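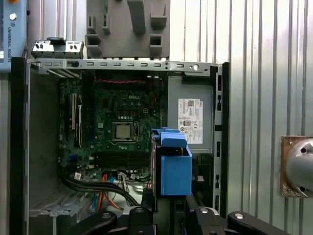 How often do you need to re-teach the pick and place points on a cell like this? Any time the fixture, the fingers or the case moves, and otherwise when the cycle log starts showing retries.

6/28/22
3 min read

OK quick one because I have to be back at Kundberg before the second shift gets in. People keep asking what I do all day with the drive cell so this is a brain dump. Sorry for the fragments.

The cell is a UR arm with a two finger gripper, and the job is drives in blue carriers, in and out of Dell towers. Refurb work. Cell has been running since February and the last good stretch was 1,312 cycles before the retries crept up. Then 26 retries in one shift. That's a call to me.

First thing is always fingers. Not the program! Everybody opens the program first. Put a wrench on the finger screws, all of them, and see if any turn. Two did. Outer plate on one finger had walked a hair, and a hair at the plate is a lot more out at the tip. Cleaned the threads, blue threadlocker, snugged evenly, walked away for coffee while it set up. Wiggle the fingers by hand with the arm powered down. If you feel a click, there's play in a pivot and you're not done.

Then the tool center point. Hovetex ships a little pointed cone for this and it works fine if you go slow. Four poses, as different from each other as you can stand. I redid it once becuase I rushed pose three and the error was silly.

Then the case. Same spot every time, hard against the stops, side panel off. Push it with your knee, if it moves the stops are loose.

Insert was the part that was failing so that's where I spent the time. Carrier goes to the mouth of the bay at slow speed, straight along the slot, and I watch the force reading and not the drive.
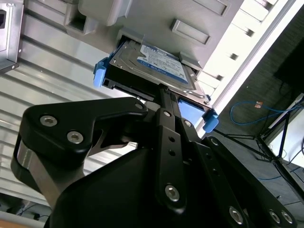

Blue carrier going up to the bay, gripper holding from below.

Print this post | E-mail this post

My approach waypoint was tilted. Tiny bit. Enough that one side of the carrier touches first and the arm thinks it hit something and backs off. Program did exactly what it was told. I squared up the tool to the slot, saved the point, then re-taught the one behind it too, so the whole last leg is one straight line. Please do both points. I have fixed the same cell twice in one week from doing only one.

Force limit was at 80 newtons, somebody had bumped it up to get thru the day. Put it back where the Gradora sheet has it. If the carrier only goes in with more push, the line is wrong.

Also cables. Keep them tucked back from where the fingers come down. The power supply bundle likes to spring up after you let go of it, so give it a minute before you trust it.
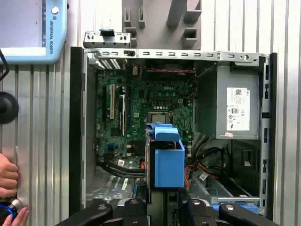 Once the points are in I run it at low speed with a hand near the stop, start to finish, several times. Different tower in between, same model, becuase cases are not as identical as you'd think. Sheet metal bends. A rail that's been leaned on by a pallet of other towers sits differently from one that hasn't, and your nice taught point is only as good as the case you taught it on.

Then back up the program to a stick. Label it. I keep 2 copies, one in the cabinet and one in my bag, and I write the tool center numbers on tape inside the cabinet door. Saved me at the Dlamini site when the controller got swapped and the new one came up blank.

Still to do: spare finger plates (on order), better stops for the case, and a check at shift start that just closes the gripper on a gauge block and compares the width. Will post the routine when it's cleaned up. It's ugly right now.

Gotta run, shift change.

4 comments
11 shares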